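Speaker notes: Building a two-arm filing helper in a shared workshop
Session: Takedbridge Community Build Program, afternoon track
Speaking time: 19 minutes, with questions held to the end

Opening

Welcome the audience on behalf of the Takedbridge shared workshop. State that the talk concerns one build, known as Dririne, and that it covers the choice of task, the mounting of the grippers, and the handling of file boxes at a cabinet.

Mention that the members' build budget was 944 dollars for fittings and cable, and that the arms themselves were on loan through the Jibrin equipment pool. Do not go into the loan terms. They are in the handout.

Choice of task

The group wished to work with furniture already found in an ordinary office. Low storage cabinets with hinged doors were selected. An open door takes up aisle space, and the approach to the shelf must be planned around it.
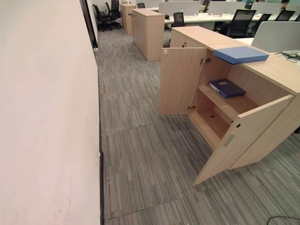
Cabinet with both doors open and a blue box file on top.

Explain that the members agreed to leave the doors open for the first stage. Door opening is a separate problem and has been assigned to the second stage. Pause at this point and ask how many in the room have attempted to program a handle pull.

Mounting and close work

The wrist cameras are small and sit very near the gripper. At that distance, large objects fill the view and lose focus. Members are advised to check the wrist view before each session and to record any change in camera angle in the Arketti log.

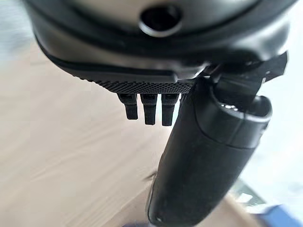 The log is kept on paper as well as on the workshop computer. Each entry gives the time of day, the camera angle, and the initials of the member on duty. Entries made in August were incomplete and have been left out of tonight's figures.

Handling the box

A file box is wide, smooth, and light when empty. One gripper alone tends to let it turn. The group therefore adopted a two-sided hold, with one arm pressing on each side of the box. The practice routine has 5 steps, which are printed on page 2 of the handout. Read only the first and last steps aloud. 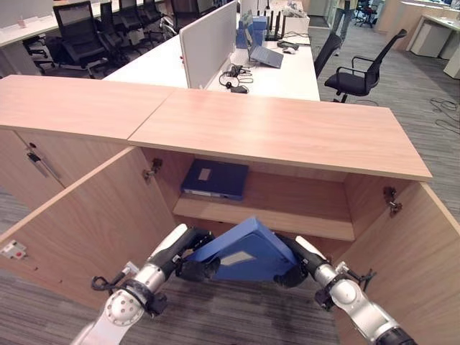 Questions and closing items

Invite questions. If asked about cost, refer to the budget figure given at the opening. If asked about speed, state that the group has not set a target for this stage.

Remind attendees to return their handouts if they do not intend to keep them, and to sign the workshop register before leaving.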